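4.2 Conduct of the open day

The demonstration was held in the ground-floor teaching laboratory at Janwood during the February open day. Visitors were admitted in groups on a fixed timetable, and each group remained with the robots for one complete session before moving on to the poster room. In total 263 visitors attended, of whom 100 returned the questionnaire described in Section 3.4. Children under the age of ten were welcome but were not asked to complete the form, and their remarks do not enter the analysis.

Two workstations were prepared. The first, referred to here as Riveo, ran a fixed programme without any action by the visitors. The second, Detum, is the subject of the present section. It consisted of a white table placed against a plain wall, with two robot arms and a small set of household objects (Figure 6). Plastic cups and drinks cans were chosen in preference to industrial parts, on the advice of colleagues at Hägglund, who had found at an earlier event that visitors spoke more freely about objects they handled at home.

Each session at Detum opened with a short spoken introduction by a member of staff. The text of the introduction was agreed in advance and was not varied between groups. It stated what the arms would be asked to do, where visitors should stand, and how the session could be stopped. It did not state whether the arms would succeed. This omission was deliberate. In the pilot, visitors who had been told to expect a successful grasp tended to describe any failure as a breakdown of the machine, and some left before the second attempt.

Visitors were then invited to name the object to be moved and the place to which it should be taken. Most chose a cup. Requests for the can were less frequent, but they produced the longest conversations, in particular on the question of how firmly a thin metal wall may be held. Staff were instructed to answer such questions as they arose and to pause the arms if an answer required more than a sentence or two. Pauses were recorded in the session log but were not counted as faults.

The distance between the visitors and the table was set at 80 centimetres and marked by a rope barrier. This proved too far for the younger children, who could not see over the adults in front of them, and from the second hour a low bench was placed at one side. The change was noted in the log — it affects the comparison with Riveo, where no bench was provided — and the sessions before and after it are reported separately in Table 3.

Of the returned questionnaires, 40 contained a written comment in addition to the scaled items. The comments were read independently by two of the authors and grouped by theme. Disagreements were settled by discussion. The largest group concerned the speed of the arms, which many visitors judged to be slow, although several added that they would not have wished to stand near a faster machine. A smaller group concerned the use of two arms at one table. Visitors asked why the second arm was needed when the first was holding an object, and whether the two were aware of each other. The introduction had not covered this point, and it should do so in any future event.

Figure 6. The Detum workstation: one gripper open, the other holding a can, with three cups at the back of the table.

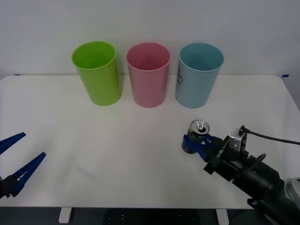 Valter Salgado, in a written response to the draft, questioned whether the two workstations can be compared at all. In his view a visitor who has chosen the object will watch with more patience than one who has not, and the ratings for Detum may therefore reflect the invitation to choose as much as the behaviour of the arms. He recommended that a later open day offer the same choice at both tables, with the bench in place from the first session.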